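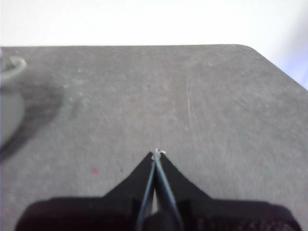 Rajeshwari Shenoy objected, after she had read our draft of this section, that a gripper kit sold for small parts should be judged by what it lets go as much as by what it takes up. A buyer, she wrote, will forgive a missed pick which is tried again, but a piece that stays between the fingers over the container spoils the next pick also. We found the objection right and have changed the order of the section, so that release is now treated together with picking and has no separate heading.

Research > Handling and Gripping > Product Trials > Section 4
Print this page | E-mail this page
Shares: 30 | Comments: 7

4. Trial of the Vetolau fine-tip kit on small fragments

4.1 What is in the kit

The Vetolau kit is offered as an addition to an arm that the buyer already owns. It consists of the two-finger gripper, a mounting ring, a small camera which sits at the wrist and looks along the fingers, and the control program called Dallness. The supplier lends the kit for a trial period, and we used it under this arrangement from the beginning of August. We paid for the transport and for nothing else. The supplier did not see our results before this paper was sent in.

The fingers become narrow towards the tip. For large objects this shape has little use, and the supplier says so openly in the booklet. Our interest was in the other end of the range, that is in fragments which a person would pick up with tweezers. The earlier kit from Badau, which our group has used for a longer time, has wider pads and was not made for such work. We give some remarks on it in 4.4, but it was not tested beside the new one under equal conditions.

4.2 The work at the table

The task was kept simple. The arm goes down to a gray tabletop, closes the fingers on a fragment, lifts, travels to a container and opens. The operator steers the first approach by hand, and Dallness takes the last part of the descent. One attempt counts as finished when the fingers have opened over the container, whether a fragment fell or not.

We did not use a new surface. Shamim Bajwa proposed a clean black mat, which would give the camera an easier view, but a workshop table is not a clean mat, and the supplier's booklet promises work "on ordinary benches". The table therefore kept its scratches and its pale dusty patches. In the camera view a white fragment and a whitish mark on the surface can look very much alike, and a part of our attempts was lost to exactly this: the fingers closed with great care on a mark. Dark specks were easier for the operators to tell apart from the table, although a few of them could be mistaken for a deeper scratch.

Julián Goicoechea and Aitana Cordero shared the operation between them. Attempts were made in blocks of 30, after which the fingertips were wiped and the operator changed. In total we recorded 1469 attempts. The last block is one attempt short, as the control program stopped and we did not want to restart it only for a single pick.

4.3 Alignment of the tips

The quality of a pick depends on the tips more than on any other part of the kit. When they meet evenly, a very small piece can be held at the point where they touch. When one finger stands a little forward, the piece is pushed away over the table, and the operator must go after it. The booklet describes an adjustment with two screws and asks that it be made before the first use. We made it before every block. This is more often than a buyer would like, but after a change of operator we wished to be certain of the starting condition.

The adjustment is done by eye in the camera view, with the fingers brought together over a free part of the table. One must look at the tips and also at the gap below them. With this shape of finger a thin opening lower down is normal and needs no correction; in our first blocks we turned the screws until it became smaller, and by this we made the tips worse. The booklet should explain the point with a drawing.

Figure 2. Wrist camera view with the fingers nearly closed. A white container stands on the table at the upper right; small dark specks and whitish marks lie on the surface.

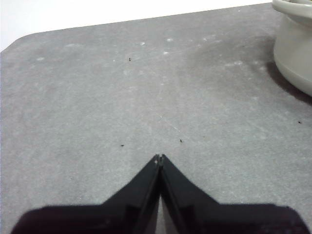 A second difficulty is the light. The adjustment was easiest in the morning, when the lamp over the table was the only strong source. Later in the day the far part of the table became brighter and the operators judged distance less well. Dallness has a setting for brightness, but it acts on the whole view, so what is gained near the fingers is lost at the wall. A setting for the region of the tips alone would be welcome.

On release we can report less than we had hoped. The heavier fragments fell when the fingers opened. The lightest ones sometimes stayed on one finger, and a short closing and opening again was then enough in most cases – Cordero made this movement by habit, Goicoechea only when he saw the need. It could easily be included in the program. The supplier answered to our question that it is planned, without naming a time.

4.4 Remarks on cost and on the earlier kit

For a workshop which handles screws, caps or other parts of that size, the Badau kit remains the more sensible purchase. Its pads forgive a poor approach and it needs no daily adjustment. The Vetolau kit is of use where the parts are really small and where a trained person stands beside the arm. Trinidad Sarmiento has suggested that the tips from Vasseur, which are sold separately, could be fitted on the same ring. We have ordered a pair, and their trial will be described in a later report.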